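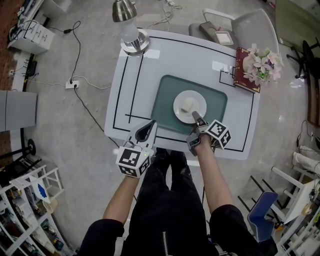

A Table for One: Setting Out a Small Meal on a Tray
Project report, Module 3028, Domestic Spaces and Everyday Service
Efraín Benavides
Premthorpe College, spring term

Why I chose this

My grandmother ate most of her suppers off a tray for the last few years of her life, and I was the one who carried a good many of them up to her. I got quite fond of the job, and quite fussy about it too. I knew which side she liked the cup on, and I knew that if the lamp was too close she would push the whole tray towards the window and then spill something. When we were asked to pick an everyday task and look at it properly for four weeks, I thought of her tray before I had even got to the bottom of the handout.

The question I wrote on the first page of my notebook was: what does a person need on and around a small table so that eating alone feels looked after? I crossed it out a couple of times and wrote grander versions, but I kept coming back to that one, so it is the one I have tried to answer here.

The table and the room

I worked in Room 142, which has a lovely smooth concrete floor (polished grey, cold on the ankles in the mornings) and good light once the blinds have been coaxed up. The table is a plain white rectangle. A white table is a bit unforgiving because every crumb and smear shows, but it is a great help when you are studying where things go, as nothing in the surface distracts you from the things on it.

Black tape marks a rectangle on the tabletop, with guide lines inside it, including one running across near the front and a little notched shape over on the right. I used these lines all the way through. I am hopeless at judging the middle of anything by eye, and my tray used to creep steadily to the right without my noticing. With the tape I could put it back where it had been the day before and know that a change in how the table felt was down to the thing I had changed.

A chair stands on the far side of the table. It is light grey, and I used the seat as a place to park whatever was waiting its turn, usually the dark grey tray with the small white dish on it. I know this is a bad habit in a room where somebody might want to sit down! It did make me think, though, about how few places there are in most small rooms to put a second tray while you are seeing to the first. At my grandmother's it was the bed, and there was an accident with some custard.

The tray and the plate

I tried several trays at home before settling on the teal-grey one with rounded corners. Agudelo's, the hardware shop at the end of our road, let me bring back two that didn't suit, and I am very grateful for their patience. One was so shiny that the plate skated about on it, and the other had such deep sides that I felt I was reaching down into a box. The teal-grey one is soft to look at, and the rounded corners are kinder when you catch a wrist on them.

The colour mattered more than I had expected. I had assumed that a white plate would look best on something dark, and on the dark grey tray it does stand out sharply, but two of my classmates said that it looked like a canteen. On the teal-grey they said it looked calmer. I wouldn't want to build a theory on two people, particularly two people who had come in mainly for the biscuits, but I agreed with them.

The plate is round and white with nothing on it but a pale cream-coloured block, set out as the whole meal. I chose something so pale on purpose. With a bright, busy dinner, everyone looks at the food and forgets the rest, and what I wanted to hear about was the rest. It also shows up a real difficulty, one I met often upstairs: plain pale food on a white plate is hard to see, and for an older person with poor eyesight it can very nearly vanish. If I were doing the project again I would borrow some coloured plates and try the same food on each, and I am a little cross with myself for only thinking of it in the last week.

Placing the plate on the tray sounds like nothing at all, yet I spent most of one Thursday on it. If the plate sits too near the front, your sleeve finds it. If it is too far back, you lean, and leaning over a tray for a whole meal is tiring. I ended up with the tray in the centre of the table and the plate standing comfortably on it, reachable from the near side without stretching. When you adjust the plate, come to it at the near rim and go slowly, and leave the other hand by the front edge of the table where it won't knock anything.

The lamp, the book and the flowers

I was most unsure about the far edge of the table. My tutor's advice was to leave it bare, and for the first week I did, and it was perfectly tidy and rather sad. So I began bringing things in.

The lamp came first. It is a silver desk lamp with a round chrome base and a metallic shade, and it lives at the far left corner. I am right-handed, so a light from the left doesn't put my own hand's shadow over the plate. Someone left-handed would want it on the other side, and I have made a note of that in my recommendations. I like how solid the base looks, and I feel easier having it tucked well back in the corner, away from elbows.

At the far right corner is a dark red book with gold edging, and on top of it a bouquet of pale pink flowers with green leaves. The flowers are artificial. I had a long argument with myself about this, as my grandmother would have had views, but fresh ones would have drooped between sessions and I wanted the table to look the same from one visit to the next. Laying them on the book lifts them a little and gives the pink something darker to sit against. It also means that anyone who wants to read has to move the flowers first, and one of my visitors pointed this out quite briskly. She was right. For a person eating alone, the book is probably the better company, and the flowers ought to have a spot of their own.

The floor

I hadn't planned a section on the floor. Then I started carrying the tray in and out, and realised that I was watching my feet more than the plate. There is a white power strip on the floor to the left of the table, with black cables plugged in and running across the concrete, and there are thin white cables over on the far side as well. With your hands full you can't see straight down, so cables matter a good deal more than they do when you are strolling through with nothing to carry.

I began coming in from a different side and my shoulders dropped straight away. I would now say that the walk to the table belongs to the job of laying it, and I would look at the floor before I looked at the crockery.

What I would recommend

Put the tray down in the middle first and let everything else fit around it.
Choose a tray with rounded corners and a surface the plate won't slide on.
Keep the lamp in a far corner, on the opposite side from the hand that does the eating.
Give the person one nice thing to look at, and keep the book where it can be picked up.
Clear a spot for the second tray that isn't the chair.
Check the route for cables before you lift anything.

What went less well

My notes from the first week are very thin. I was shy about asking people to sit at the table, and when they did come I talked far too much and probably told them what to think. I also never tried the table in the evening, when the lamp would have been doing most of the work, and that is a real hole in the project.

I should like to carry on with it over the summer, with coloured plates and a proper supper, and my aunt has already offered her kitchen table as long as I do the washing-up.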